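Notes & Talks / Hardware

Three Fingertips and a Box: what I learned comparing pads on a hand-held gripper

Speaker notes, Radymyr Moroz. 15 Jul 2021. 9 min read 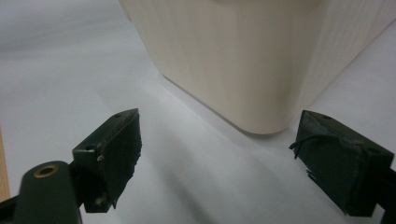
My subject is fingertips. The organizers asked for something on "the future of manipulation" and I wrote back to say I could do twenty minutes on glue. They said fine, which tells you how the rest of the program was filling up. Leave the picture up through this whole section. The green parts are the two fingers of our hand-held tool, and the part I want people looking at is the dark pad on each inner face, with the ragged edges and the fibers sticking out. Let them look at the thread looping over the right finger too. Somebody in the back will laugh. Let them. The cream thing with the rounded corner is what we are trying to pick up, and it will get its own section, having earned one.

[Pause. Water.]

SETUP – keep short

For anyone who came in from the vision track: the tool is held in the hand, with a camera on it looking out past the fingers. You do the task yourself, the camera records it, and later a policy tries to do the same thing with an arm. The same fingers bolt onto the arm. That was the selling point when we bought into the idea at Vostuvari, and it is also how a bad pad gets to ruin two experiments for the price of one.

We compared three pads and two arms. I had wanted to compare controllers as well. See the section called "Things I had wanted."

Arms: the Ustemau, which is stiff and accurate and sounds like a dentist, and the Kourkoulas, which is softer and lets you push it around. I have opinions about both. I will be fair to the Ustemau for at least one slide.

Pads:
A – the rough one. Grabby, sheds.
B – molded rubber, smooth, from the Fondengate kit.
C – molded rubber with ridges, same kit.

I went in wanting B to win. B looks like a product. A looks like something you would find under a couch. Say this early, because the audience will be suspecting me of having loved A all along.

THE BOX

Why a box with rounded corners? Flat parallel faces are the easy case. Every gripper demo you have ever sat through used flat parallel faces, or a stuffed animal. Go in square on this box and all three pads hold it and you can go home. Come in at the corner and the two pads land on surfaces that aren't facing each other. The object turns. If it turns a little, fine, the grasp settles. If it turns a lot it squirts out forward like a bar of soap, and you get to write "slip" on a form.

Point at the picture again here. A low approach toward the corner, fingers wide open, the corner between the tips. That is the kind of approach we cared about, and it's the kind people make all day long with their own hands without filing a form.

It's also pale on pale. Cream on nearly white, with a washed-out patch at the upper left. I showed this to the vision people at home and one of them asked if we had picked the colors to be mean. We had picked the colors by using what was in the room. What gives you the bottom edge of the box is mostly the shadow. Worth a sentence: if you are going to compare cameras, do it against a scene like this and then again on something dark, or you will end up comparing how each camera feels about white.

[If running late, skip the next section and go to Results.]

HOW WE RAN IT

The protocol was boring and I'd like credit for that. Same approach heights, same starting poses on the arms, same jaw force. Pads were swapped in blocks. One person ran the trial and another called the outcome without being told which pad was on, and this worked well right up until they looked at it. You cannot blind somebody to pad A. It has hair.

1,387 grasps went into the final set. We threw out the first batch, all of it from the Ustemau, when we found that the left finger had been mounted one hole off. Everything still closed. Everything still picked things up. The pads just met at a slant, and for a while we had a very interesting theory about pad C that was entirely a theory about a screw.

Advice, for those taking notes: look at your fasteners before you look at your data. Put this on the slide in big letters. It got a round of applause at the internal version, from the technician.

Of the 1,387, 901 were corner approaches. The rest were square on, and I'm not going to talk about those again, as they went the way you'd expect and there's a table in the handout.

RESULTS

Pad B, my favorite, the handsome one. On corner approaches it was the worst of the three, on both arms. It holds beautifully when it's lying flat against something. When it's only touching along an edge it skates. Smooth rubber on smooth plastic sounded grippy to me and I had rubbed it with my thumb in a meeting and nodded, so the decision had been made with all the rigor you would hope for.

Pad C was better. The ridges catch. They also catch when you don't want them to, and on release the box came along for the ride often enough that we added a little wiggle to the opening motion on the Ustemau. I do not want to discuss the wiggle. It's in the code with a comment that says "temporary."

Pad A won. It gives a bit, it wraps the corner a bit, and the rough surface seems to find something to hold even at a rotten angle. I say "seems" because we didn't measure why. We measured whether. Someone will ask about contact area, and the answer is that I would love to know and would welcome their student.

Now the bad part about A, so I don't get accused of selling couch lint.

It changes. A fresh pad and a tired pad are different pads. We logged the number of closes on each set and the corner results started to drift after a few sessions, slowly enough that you wouldn't see it on the day. We now swap after 84 closes, a number chosen by looking at a plot and squinting.

It sheds. Strands get in the view of the camera. A loose thread near the fingertip is close to the lens and it moves when the finger moves, so as far as an image model is concerned it's a very reliable feature. We had a policy that did nicely with an old pair of pads and got worse with a clean pair. I can't prove that it had learned the thread. I can tell you that I trimmed the next set with nail scissors and then felt foolish for an hour.

And it depends on who glued it. Mine come off. I've been asked to stop.

ARMS

One slide. Promise.

The Kourkoulas was more forgiving with every pad. When the box turned, the wrist went with it a little, and the grasp settled. The Ustemau held its pose like it had been asked to stand for the anthem, so whatever turning there was had to happen at the pad. Which means that if you've got a stiff arm, your pads matter more, and if you've got a soft arm you can get away with a fingertip that would embarrass you elsewhere.

The Ustemau put the box down better, though. Much better. The Kourkoulas would set it where you asked, give or take a mood. If your task ends with placing something in a slot, buy the dentist.

I said I'd be fair and that was it.

[Check the clock. Should be at minute fourteen. At the rehearsal I was at minute 21 and had not reached this slide.]

THE HAND-HELD TOOL VS. THE ARM

This is the part I think is new, so slow down.

When a person holds the tool, pad choice nearly stops mattering. People fix it. You feel the box start to turn, you roll your wrist, it's over before you've noticed. I watched one of our operators do a long run with pad B and not drop anything, and when I asked what she had changed she said nothing. I went through the recordings. She had changed her approach on every single corner grasp, coming in flatter and flatter through the session.

So the demonstrations with the slippery pad look clean, and they teach the arm a careful approach. The demonstrations with the grabby pad look clean as well, and they teach it to come in however it likes. Put the slippery pad on an arm trained from the grabby demos and you get the soap effect. Swap it the other way and it mostly works, slower, looking nervous.

We only did this crossover on the Kourkoulas, and on one object. Say so out loud. I've sat in that audience and I know what I'd be typing to the person next to me.

THINGS I HAD WANTED

A controller comparison. We got the second controller in November and its cable did not fit. The cable that did fit came with a different controller.

A second camera, wider, further back on the tool. We mounted it, and it saw a lot of gripper. Moving it back also moved the weight back and people's wrists complained. I still think it's right for small objects. No data, so no slide.

A dark box. We have one now. It slides worse than the cream one and I've decided that this is next year's talk.

QUESTIONS I EXPECT

Why not suction? Corners. Also it's a gripper talk.

Would a tactile sensor settle the question of why A works? Probably. Would it survive under pad A? Ours came loose along with the pad, see above on who glued it.

Is the design of the fingers available? Yes, print files for the fingers are in the handout, with the hole spacing marked this time.

Which pad should I use? A on a stiff arm, with a swap log. C if you can't stand the mess. If B is already on your gripper and your objects are flat, leave it alone and go have lunch.

[Bring the spare pads in the small bag and pass them round. Get them back. Last time I came home with one.]

Related

Two Weeks with the Fondengate Finger Kit
Mounting a Wrist Camera Without Hating It
Soft Arm, Stiff Arm: Placement Tests at Vostuvari
Notes on Jaw Force and Thin Plastic
Why Our Calibration Board Lives in a Drawer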